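Search this site
Search
Notebook, match data bench

December, evening, after training

Today I worked on the sheet of set pieces for Dunthorpe. We have 16 matches entered now and I wanted to see if the corners are really as bad as the coach says. From 63 corners we scored only two goals. I checked the video for each one, and in my opinion the delivery is fine. The first runner goes too early, so the defender at the near post has an easy header.

Amel watched the clips with me and she thinks the keeper's position matters more. I am not sure. I will code both things separately and compare.

Passing: the total against Peria was 1,034 for both teams together. This looked too high, so I counted the first 20 minutes again by hand. Throw-ins were in it as passes. I corrected the rule and must now run the older matches again. Please don't use the passing column until I write here that it is finished.

Mirko Monti asked for the defensive line in metres. We can't do this well from one side of the ground, the angle is too low at the far touchline. I told him I can give him high, middle or low for each goal kick, and he accepted.

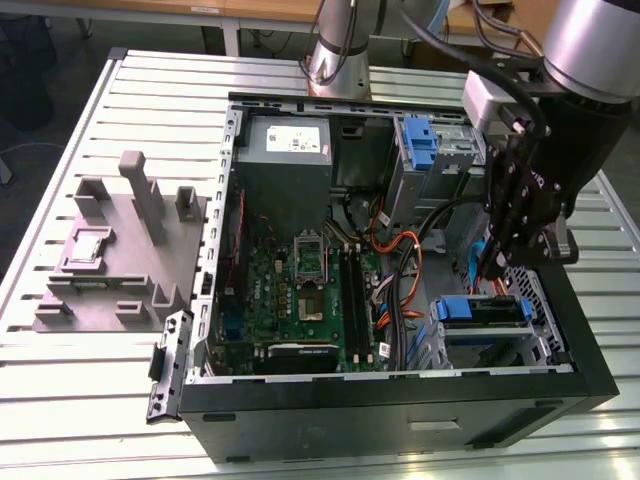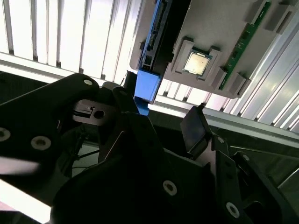
For the away game I want the clips cut by half-time, so somebody must mark the events live. Gazi offered to do it. He should use the short list of codes, the long list is too slow when play is quick.

Still open: what do we call a corner that is played short and then crossed? I put it under corners for the moment, with an "s" behind the minute.

Comments

gazi: Short list is okay for me. Can I have a key for second ball? We lose many of those.

Amel: I would count the short ones separately. The keeper has time to step back, so it is a different situation.

mm: High, middle, low is enough. Please colour them in the sheet if it's not much work.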